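# The Hakala quilt from Elska, after one winter on the guest bed

I bought a quilt in December for the smallest bedroom in the house, and I have opinions.

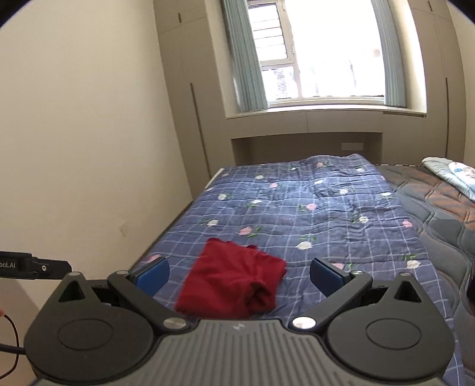

## What it is

The Hakala is a printed cotton quilt in navy blue with a grid of thin white lines, and over the grid somebody at Elska has scattered little pink and white flowers with green leaves. Plaid and floral on one piece of bedding sounds like an argument between two aunts. In practice the squares keep the flowers in line and the whole thing reads as "blue" from the doorway, which is all I ask of a guest room.

I paid 66 dollars on sale. The regular price is higher, though I have yet to catch it being charged.

It comes in a zippered bag that can be used for storage, if you are the sort of person who can get a quilt back into the bag it came in. I gave this two attempts and now keep spare pillowcases in there.

## How it looks on a bed

Rumpled. You should know this going in. The product page shows the Hakala lying as flat as a pool table, and I would like to meet the person who ironed it. On my bed it has creases across the middle and more toward the pillows, and smoothing it moves them about a foot to the left. There is a point around the tenth minute of smoothing at which you begin to think of wrinkles as texture, and I reached that point in January.

The print helps, to be fair. White lines on navy give the eye something to do, and the flowers hide a fair amount. A plain navy quilt with this many folds in it would look like weather. The grid has a downside, though: if you put the quilt on crooked, the lines will tell everyone. I have a white bed frame, and against white you can see every degree of tilt. I now line up one row of squares with the side of the mattress and call it done.

The navy also looks good under other colors. I've been keeping a dark red, soft-looking cloth folded on top, a Jomia, bought separately, and the two get along better than I expected. The red is deep enough not to fight with the pink flowers. Folding the Jomia is its own hobby. It's soft, the edge goes wavy no matter what you do to it, and one corner always wants to tuck itself under. I've stopped refolding it for guests, who have never once mentioned it.

## Sleeping under it

Warm enough for fall and spring on its own. In deep winter I add a blanket underneath and the quilt becomes mostly decorative, a job it does well. It's on the light side, so people who like to be pinned down at night will be disappointed. People who kick will find it on the floor by 3 a.m.

The cotton was stiff out of the bag and had that new-curtain smell. Two washes fixed the smell. The stiffness took longer, and somewhere along the way it turned into the kind of soft you get with an old shirt.

## Washing

The care tag says cold water, gentle cycle, tumble dry low, do not bleach, do not iron. I was pleased to see the last one, having already decided. A few notes from the laundry room:

- The navy let go of some color in the first wash. A white sock was involved. It is now a pale blue sock.
- After that, nothing. The white lines have stayed white.
- Low heat takes forever. The middle comes out damp after one cycle and you have to shake it out, turn it, and go again.
- It shrank a little, mostly in length. It still covers the bed, with less to spare at the foot.
- One seam near a corner has a loose thread. I've been ignoring it since February and it has returned the favor.

## Compared with the Revton

Before this I had a Revton quilt, in gray, at close to the same price. The Revton was heavier and lay flatter, and I'll give it that. It also picked up every piece of lint in the county and pilled where people sat on it to put their shoes on. The Hakala gets sat on just as much and shows almost nothing, although I suspect the flowers are covering for it.

If flat matters to you, get the Revton and a lint roller. If you'd like to go a month without thinking about your bedding, the Hakala is the better deal.

## About those online ratings

When I bought mine, the listing had 1,129 reviews, most of them five stars and a good many saying only "beautiful!!" The one-star crowd was mainly upset that navy is dark. I read far too many of these before spending 66 dollars, and the only useful one was a complaint about the dryer time, which I disregarded.

## Verdict

Four stars out of five. I'm taking one off for the wrinkles, and a small part of that star is for the sock. I'd buy it again at the sale price, probably in the same navy - the other choice was a mustard, and the room is small.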